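Keeping shoes in their original boxes, yes or no?

primunell_jo
I finally did the hall closet and I am so happy with it! Every pair went back into the box it came in, boxes stacked by season, summer at eye level. I can find things in seconds now. My sister says cardboard is the worst thing you can keep shoes in and I should get clear plastic bins. Who's right? I'd love to hear what you all do.

Phelan88
Team cardboard, all the way. I run a lot and go through sneakers fast, so the boxes are free and the right size every time. Pull the insoles forward a little, loosen the laces, and they come out of storage looking great.

fistthorpe_attic
Going to disagree, sorry. I lost a lovely pair of suede boots to a damp closet. The boxes went soft at the bottom and everything in them smelled like a cellar. Plastic with a few holes drilled in the side has been perfect for me ever since.

primunell_jo
Oh no, the boots! My closet is on an inside wall and I've never noticed any damp, but I'll check behind the bottom row. My everyday black knit pair is the one I care about most. They live in a plain brown 361° box and I leave the lid open.

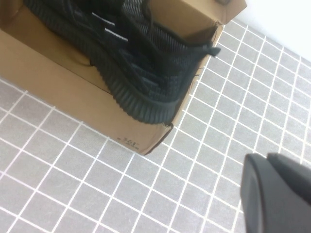

Does a knit sneaker need paper stuffed in the toe?
Only if you're putting it away for a season or more; a pair you wear every week will hold its shape by itself.

I asked my brother-in-law that one last night and it's the answer I got, so tell me if he's wrong :)

Prikum
He's right about the weekly pair. For long storage I'd go further and stuff the whole shoe, heel included, with plain white tissue. Skip newspaper, the ink can come off on a light lining. And let them air out overnight first!! That matters more than the box does, in my opinion.

Phelan88
Overnight isn't enough after a wet run, I give mine 2 days by the back door.

fistthorpe_attic
See, you're all doing a lot of work to make cardboard behave. But fine, in a dry closet I'll admit it's OK. How high are you stacking them? Mine used to cave in if I went past five.

primunell_jo
Five is exactly where I stopped! The flip-top boxes seem to hold up better than the ones with loose lids, so those go on the bottom.

Tomás Breathnach
Big fan of this thread. One thing I'd add is to write on the short end of the box, the side that faces out. I use a fat marker and put the color and what they're for: "black, walking" or "brown, weddings." Took me one evening with the radio on and I enjoyed every minute of it.

Prikum
"brown, weddings" is wonderful, I'm stealing that.

primunell_jo
Marker is coming out tonight! Still haven't told my sister about the bottom row. Going to move it all and look at the wall first.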